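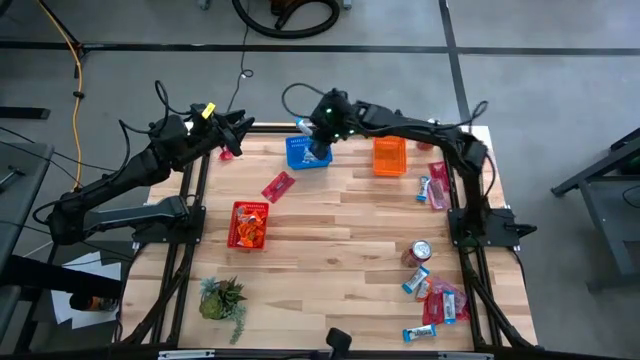 윈드스테드 등기소의 열람실은 오전 9시에 열고 오후 4시 30분에 닫는다. 켄드라 지라드는 4시 5분에 도착해 접수대에 신청서를 냈다. 신청 항목은 토지대장 2208번, 열람 목적은 경계 확인이었다. 담당자는 신청서에 시각을 적고 서고로 들어갔다. 서류가 담겨 나온 용기는 구멍이 뚫린 파란 플라스틱 바구니였고, 켄드라는 그것을 밝은색 나무 작업대 위, 가장 먼 가장자리 쪽에 놓았다. 서류를 펼칠 자리가 그만큼 넓어졌다.

2208번 대장은 드루보 마을 북쪽 경사면의 필지를 다룬다. 최초 측량은 1월에 실시되었고, 측량사는 머리 코왈척이었다. 기준점은 수로 옆의 화강암 표석이며, 표석에서 북동쪽 모서리까지의 거리는 200미터로 기재되어 있었다. 켄드라는 의뢰인 달린 고슬린이 준 사본을 꺼내 옆에 놓았다. 사본의 거리는 195미터였다. 차이는 5미터였다.

원본의 숫자는 잉크로 쓰여 있었고 긁어낸 흔적이 없었다. 사본의 숫자는 타자기로 친 것이었다. 사본 하단에는 작성자의 이름이 있었다. 브록 딜런. 등기소의 직원 명부에는 그 이름이 없었다.

켄드라는 두 숫자를 수첩에 적고, 그 아래에 가능한 원인을 적었다. 첫째, 옮겨 적을 때의 오류. 둘째, 줄자의 보정. 겨울철에 강철 줄자는 수축하지만, 200미터에서 5미터의 차이를 만들지는 않는다. 그녀는 두 번째 항목에 줄을 그었다. 남은 것은 첫 번째 항목과, 아직 적지 않은 세 번째 항목이었다.

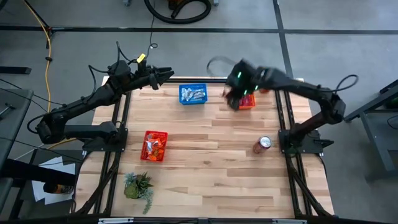
세 번째 항목은 표석이 옮겨졌을 가능성이었다. 이 경우 두 숫자는 모두 맞는다. 코왈척은 원래 위치에서 쟀고, 딜런은 옮겨진 위치에서 쟀다. 확인하려면 수로 쪽 인접 필지의 대장이 필요했다. 표석은 두 필지가 공유하는 기준점이므로, 이동했다면 인접 필지의 수치도 반대 방향으로 같은 만큼 달라져야 한다.

"인접 필지 대장도 볼 수 있습니까?"

"소유자가 누구입니까?"

"미할리스 촐라키스입니다."

담당자는 시계를 보았다. 4시 20분이었다. 그는 새 신청서를 내밀었고, 켄드라는 항목을 모두 채웠다. 대장은 4분 뒤에 나왔다. 표석에서 남서쪽 모서리까지의 거리는 두 번 기재되어 있었다. 첫 번째 값에는 가로줄이 그어져 있었고, 두 번째 값은 5미터 더 길었다. 정정란의 서명은 브록 딜런의 것이었다. 정정 사유란은 비어 있었다.

켄드라는 서명을 사본의 이름과 대조했다. 사본 쪽은 타자 글씨여서 필체를 비교할 수 없었다. 그녀는 이 사실도 적었다. 달린 고슬린은 땅을 되찾을 수 있는지만 물었고, 켄드라는 그 질문에 답할 자료를 아직 갖고 있지 않았다.

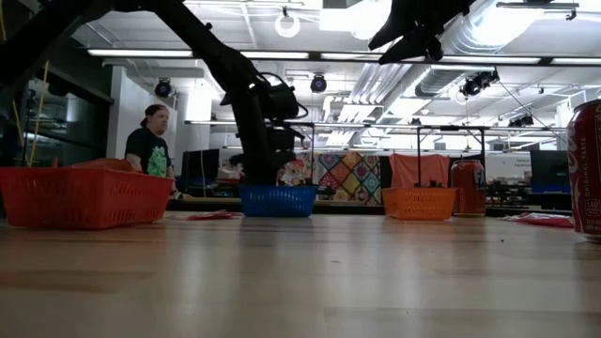
등기소의 반납 절차는 안내문 두 줄로 되어 있다. 대장은 번호순으로 정리할 것, 낱장은 분리하지 말 것. 켄드라는 끝에 인접 필지의 대장을 먼저 덮었다. 긴 작업대에는 플라스틱 바구니가 나란히 놓여 있었다. 왼쪽이 큰 빨간 것, 가운데가 그보다 작은 파란 것, 오른쪽이 가늘고 검은 철사 손잡이가 달린 주황색이었다. 그녀는 2208번을 파란 바구니에, 촐라키스의 대장을 빨간 바구니에 넣었다. 담당자는 두 권의 번호를 확인하고 반납 시각을 기입했다. 4시 30분이었다.

밖은 이미 어두웠다. 드루보까지는 차로 30분이 걸렸다. 켄드라는 수로 옆 갓길에 차를 세우고 손전등과 줄자를 꺼냈다. 표석은 대장에 적힌 대로 화강암이었고, 윗면에 십자 홈이 파여 있었다. 그녀는 표석에서 북동쪽으로 등을 돌리고, 경계선의 연장을 따라 5미터를 쟀다.

줄자가 끝난 자리의 흙을 삽으로 걷어 냈다. 깊이 30센티미터에서 삽날이 돌에 닿았다. 자갈을 다져 만든 사각형의 기초였고, 한가운데가 비어 있었다. 그녀는 빈 곳의 가로와 세로를 재고, 표석으로 돌아가 같은 치수를 쟀다. 두 값은 일치했다. 켄드라는 측정 시각을 적은 다음 달린 고슬린에게 전화를 걸었다.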